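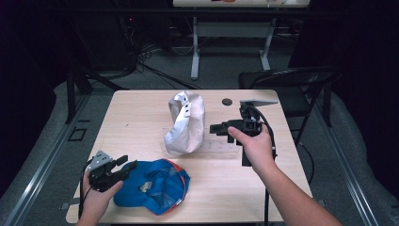
Planning and Budgeting for a Hand-Held Gripper Station

Purchasing Guidance, Plesholm Automation Laboratory
Prepared by Vilja Rissanen, Equipment Planning
Reviewed by Eero Heinonen, Laboratory Operations

Scope

This page explains how to plan, cost and request a work station at which an operator performs table-top tasks with a pair of hand-held grippers. It applies to all groups at the Plesholm and Orstead sites. It does not cover the purchase of robot arms, which follows the capital equipment procedure, although Step 7 describes how the two requests should be coordinated.

Groups should read the full page before contacting a supplier. Quotations obtained before the task list is approved are not accepted in support of a request.

Step 1. Write the task list

Begin with the work, and leave the catalog until later. List each object the station will handle and each action to be performed on it. "Clothing" is too broad to be useful to a reviewer. "Pick up a cap by the edge, turn it over and set it down" can be assessed.

Soft goods deserve separate treatment in the list. A cap may be handled standing on its edge, folded or upside down, and the grip needed in each position can differ. Fabric thickness, stiff brims, straps and inner bands all affect the choice of fingers. If rigid items are also planned, list them in a second table, together with the widest dimension to be gripped.

The task list should state whether one hand or two will be used. A two-handed task requires 2 grippers, and in most cases it also requires a wider table and a second cable route.

Step 2. Select the grippers

Compare at least two models. The laboratory currently accepts quotations for the Zervas and Lesari hand-held lines, and other makes may be proposed with a short justification. For each model, record the following:

Maximum opening between the fingers
Weight in the hand, including any mounting plate
Finger material and the price of replacement fingers
Cable length and connector type
Delivery time
Length of warranty, and whether repair is done locally

Weight in the hand should be tested by the people who will do the work. A unit that is comfortable for a few minutes may be tiring over a full session. Suppliers will normally lend a sample, and the request form has a field for the result of the trial. Operators with smaller hands should be included. The position of the index finger along the body varies from one person to another, and any trigger or switch must be within easy reach of all of them.

Where cables are used, measure the path from the computer to the far edge of the table and allow for a loop that lets the operator turn the wrist freely. Extension cables must be quoted with the gripper. They are often left out and then bought later at a higher price.

Step 3. Plan the table and the floor area

A plain table with a light, even surface is suitable for most tasks. Existing tables should be used when they are stable and of the correct height. A cable hole in the tabletop is acceptable if it lies outside the working area.

Allow clear space on both sides of the operator. The floor plan submitted with the request must show:

The position of the table and of the operator
The position of the equipment rack and power outlets
Cable routes across the floor, with covers where people walk
Padded mats or rails, if the station stands inside a marked area
Storage for objects not in use

Cable management is a budget item. Covers, ties and hooks should be listed by quantity. In previous requests these items were charged to general supplies, and several stations opened without them.

Lighting must also be considered at this stage. If the room is kept dim for other work, include a table lamp or an overhead fixture in the estimate, and obtain the agreement of the groups sharing the room.

Step 4. Budget for the objects

Objects handled at the station are consumables. Caps lose their shape, packaging tears and labels come off. The recommended allowance for a soft-goods station is $300 for the first year. Groups that need many colors or sizes of the same article should attach a shopping list and may request more.

Buy objects in ordinary retail condition unless the task list says otherwise. Keep receipts by object type. Plastic sheets and bags should be included in the list if they form part of the task, and should be stored flat.

Step 5. Prepare the estimate

Use one line for each item and enter the price before tax. The entries below are taken from the most recent approved request at Orstead and show the level of detail expected.

Hand-held grippers, quantity 2, with mounting plates: $1,689
Extension cables, floor covers and ties: $289
Objects and consumables, first year: $300
Table and chair: from existing stock, no charge

Prices change, and groups must obtain their own quotations. The figures above may not be used as evidence of cost. Add shipping as a separate line. If a supplier offers a discount for a larger order, enter the price for the quantity requested and mention the discount in the notes.

Replacement fingers should be entered under the year in which they will be bought. Where the supplier cannot state an expected service life, order one spare set per gripper with the first purchase and review the need after the first half year.

Step 6. Account for staff time

Equipment cost is only part of the request. The estimate must also show the hours needed for installation, operator training, daily checks and the resetting of objects between attempts. Resetting is the item most often underestimated. For soft goods it can take longer than the task itself, particularly when the starting position has to vary.

Name one person responsible for the station and one deputy. Both must have completed the electrical safety briefing before delivery is accepted.

Step 7. Coordinate with later purchases

If the group expects to buy robot arms for the same tasks, the fingers on the hand-held units should match those planned for the arms. State this in the request and attach the drawings. A mismatch found after purchase usually means replacing one set at the group's own expense.

Check the floor plan again with the arms in mind. A table that suits a standing or seated operator may be too light to carry an arm, and the reach of the arm may extend beyond the area marked for the hand-held station. Joint requests are reviewed together when they carry the same project code.

Step 8. Submit the request

Send the task list, floor plan, quotations and estimate to Equipment Planning as a single file. Requests intended for the autumn budget must arrive before the end of August. Incomplete files are returned without review and may be submitted again in the following round.

Approved groups receive a purchase number, which must appear on every order. On delivery, compare the contents with the order, test each gripper on the objects in the task list and report faults to the supplier in writing, with a copy to Laboratory Operations. Invoices are paid after the signed delivery check has been received.

Questions about floor plans and shared rooms should be addressed to Eero Heinonen. All other questions should be addressed to Vilja Rissanen.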